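« Ouvre d'abord le tiroir, le reste vient après »
Dans l'atelier partagé Bindstead avec Deisy Pacheco

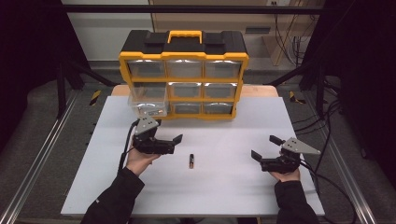
Temps de lecture : 2 min

Mardi, fin de journée. Deisy Pacheco me parle sans lâcher ses pinces. Deux pinces noires, une par main, des câbles qui traînent, une petite pile debout au milieu du plateau. Exercice du moment : les tiroirs du casier jaune et noir. « Celui de gauche, rangée du milieu. C'est lui que je travaille. »

Le projet s'appelle Traketti. Un bras de rangement pour établi, monté le soir avec Madhu Kandpal. Pas de labo derrière, pas de sponsor. Budget : à peu près 800 euros, profilés alu non compris — ceux-là viennent d'un vieux banc démonté.

Pourquoi tenir les pinces soi-même ? « Pour montrer les gestes. Le bras, il apprend de ce que je fais, pas de ce que j'écris. J'ai essayé d'écrire, c'était affreux. » Elle en est à 2 022 essais enregistrés. Beaucoup à jeter, dit-elle. « Quand je vais trop vite c'est inutilisable. Et je vais toujours trop vite. »

Le plus pénible ? Les languettes des tiroirs. Petites, arrondies, transparentes. « Ça brille, ça glisse. Madhu voulait coller un bout de caoutchouc dessus. J'ai dit non, chez les gens y'a pas de caoutchouc. » Ils en on discuté tout novembre.

La plaque métallique sur chaque pince, pleine de petits trous ? Deisy hausse les épaules. « Deuxième version. La première, je l'avais pliée à l'étau, elle était tordue. » Les doigts, eux, ont été refaits 4 fois.

Et la pile ? « Une pile, ça tombe. Si tu la prends un poil trop haut elle bascule et tu recommences. C'est un bon test. » Viendront ensuite les vis, plus tard les écrous. Les résistances, elle préfère ne pas y penser.

Madhu passe, demande si on a fini, repart avec le tournevis. Il s'occupe du bras lui-même, côté moteurs. « Lui il veut que ce soit rapide, moi je veux que ça referme le tiroir », résume Deisy. Pour l'instant le bras oublie une fois sur deux de refermer.

Les plans seront partagés quand ils seront « lisibles ». Aucune date. Elle reprend la session a 20 h.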